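Thursday at the Anwood open day

I'd been meaning to get over to Anwood since February, so when the Thursday open day came up I caught the 104 bus and got there just after ten. There were 12 of us in the first group, and the coffee was free — always a good start!

First stop was the room with the worktops and flooring. I could have stayed there all morning (we're redoing our kitchen, so I was full of questions). Plain grey won me over in the end, which surprised me, as I'd gone in wanting oak.

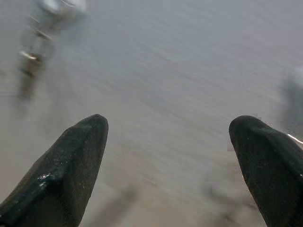
Grey, going a bit beige towards the front.

After that we had a quick look round the Nasska stand, where I picked up far too many samples, and then lunch. The soup was lovely but the queue was about 200 people long by one o'clock, so go early. Parking looked tight too. I'd take the bus again.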